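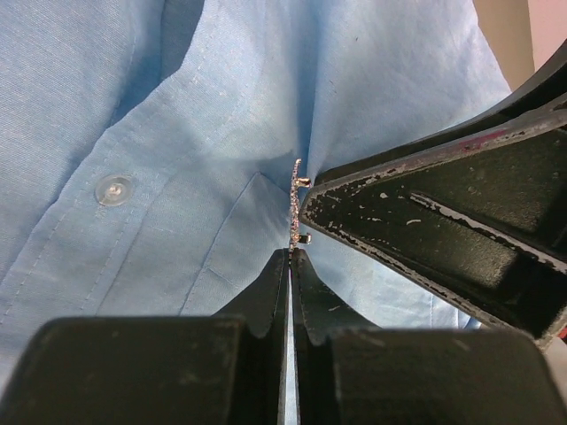 Mrema wants $400 a month for a robot that pins on a brooch

MANDHAM, November 21, 2021. Mrema, the startup that spent most of last year promising a robot for commercial laundries, has a new pitch. Its two-armed dressing kit, called Ondwood, is now on offer to clothing stores, costume houses and care homes for $400 a month, plus a setup fee the company won't put in writing until a buyer has signed up for a site visit.

The job Mrema has chosen to sell it with is a small one. A narrow silver brooch, covered in glittery beading or stones, goes onto a light blue button-up shirt near the chest pocket. One gripper works from below, its two black jaws at the foot of the brooch and the cloth bunched into a deep fold, while the second arm comes in from the side with its tip almost on the clasp.

It's a hard task, and Mrema deserves some credit for picking it. Cloth moves when it's touched, and metal parts that small leave little room for error. The grippers are also very big next to the jewelry. The side one is chipped and scratched along its edges, and a buyer might want to ask how long a set of fingers lasts and who pays for the next one. The price sheet lists replacement fingers at $179 a pair. It does not say how often they need replacing.

Nor does it say how often the brooch ends up where it should. Asked for a success rate, Houshang Rashti, who runs sales for Mrema, said the company was "still settling on the right way to report that." He said a single brooch takes the machine 32 seconds once the shirt is in place. Getting the shirt in place is, for now, a person's job.

Lenka Kollár has managed the wardrobe at the Prostidstead theater for nine seasons and was given a private showing in May. She came away unmoved.

"I can pin a brooch while I'm talking to you," she said. "If I have to lay the shirt out first and then stand there in case it grabs the pocket, I've done the slow part already."

Kollár said she would be more interested in a machine that could sew on buttons or steam a collar. Rashti said both were "on the road map" and gave no dates.

The contract runs for 12 months and can't be canceled early. Mrema says support is included, though only by phone, and stores outside Mandham pay travel costs if a technician has to come out. Damage to clothing or jewelry is not covered. For a firm asking customers to trust it with a pin and somebody's good shirt, that clause needs another look.

Orders are open now. Mrema did not say how many it has received.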